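Home & Habits

Search this site Go

The afterlife of the cardboard tube

Inese Dambrauskienė keeps 21 kitchen roll tubes under her stairs in Drondamden, and would like it known that this is after the clear-out. They are for seedlings, mostly. They were for seedlings last year as well.

Every house has its version. My mother saved jam jars against some great national shortage of jam jars, and when we emptied the pantry we found three that had jam in them, two of it good.

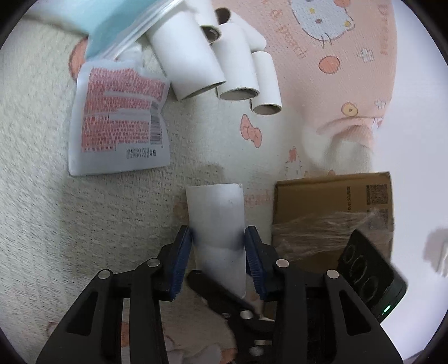
The shop in Tagle that sells storage boxes has noticed. Zane Vasiliauskas, who runs it, shifts over 800 a year, many to people who need somewhere to put their other boxes. "They come in on a Thursday with a tape measure and a look," he says.

Dambrauskienė bought two in September. One holds string. She has plans for the other, and they involve wrapping paper, ironed. The seedlings went into plastic pots.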